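Betreff: Re: [Osach-Verteiler] Vorführtag Roboterzelle am Dienstag, Ablauf und Rückfragen

Sehr geehrte Damen und Herren,

auf die unten wiedergegebene Anfrage aus dem Hause Diekmann antworte ich über den Verteiler, da inzwischen mehrere Partner gleichlautend nachgefragt haben.

Die Vorführung findet wie angekündigt am Dienstag in Gebäude 4 in Noltness statt. Einlass ist ab 9:30 Uhr, Beginn um 10:00 Uhr. Wir bitten um Anmeldung an der Pforte unter Angabe der Veranstaltungsnummer 1252. Je Gruppe können höchstens 16 Personen teilnehmen; bei größerem Andrang wird am Nachmittag um 14:00 Uhr wiederholt.

Der erste Teil ist der Simulation gewidmet. Vorgestellt wird die Zelle mit weißem Gelenkarm auf einem grauen Sockel. Auf dem Tisch liegt die schwarze Lochplatte mit den beiden Aufnahmen; der Greifer steht über der linken. Anhand dieses Modells werden Erreichbarkeit und Anfahrwege erläutert.

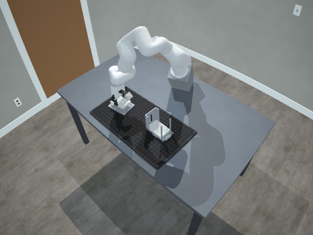 Ablauf am Vormittag

10:00 Uhr: Begrüßung und Einführung in das Projekt Osach
10:20 Uhr: Simulation der Zelle, Aufbau der Lochplatte und der Aufnahmen
11:15 Uhr: Vorführung an der Anlage in zwei Teilgruppen
12:00 Uhr: Aussprache, anschließend Imbiss

Zu den Rückfragen im Einzelnen: Die Simulationsdateien werden den Projektpartnern im Anschluss über die Ablage Vinbridge bereitgestellt. Eine Weitergabe an Dritte bedarf der schriftlichen Zustimmung. Eigene Werkstücke können am Dienstag nicht erprobt werden; Terminwünsche hierfür nimmt das Sekretariat entgegen. In der Halle sind geschlossene Schuhe zu tragen.

Mit freundlichen Grüßen
Hildegard Kasten
Koordination Osach

Am Montag um 11:42 Uhr schrieb Diekmann, Abteilung Montagetechnik:
> Sehr geehrte Frau Kasten,
>
> vielen Dank für die Einladung. Wir möchten mit 2 Personen teilnehmen
> und bitten um Auskunft, ob neben der Anlage auch das Simulationsmodell
> gezeigt wird und ob wir die Dateien im Nachgang erhalten können.
> Ferner wäre für uns von Interesse, ob eigene Werkstücke mitgebracht
> werden dürfen.
>
> Mit freundlichen Grüßen
> Diekmann, Abteilung Montagetechnik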